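Filed under: Kids > How Things Are Made > Toys

Why Is a Toy Pepper Shiny?

Many toy vegetables are hollow plastic. A machine closes a metal mold that has 2 halves. Soft, hot plastic is pushed against the inside walls by air. The plastic cools, the mold opens, and the shape comes out.

The surface of the mold decides the surface of the toy. A polished mold makes smooth plastic. Smooth plastic reflects light in one direction, and your eye sees a bright spot. A rough mold scatters light, and the toy looks dull.

A bell pepper has rounded parts called lobes. Each lobe can have its own bright spot. Turn a toy pepper under a lamp and the spots will move.

Last updated: February

Comments

Nghĩa Tăng: My daughter tried this with a flashlight. The spots moved.

Brekach: What about wooden blocks?

Dravus: Varnished ones do it too, mostly on the flat sides. 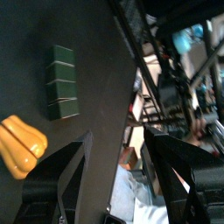
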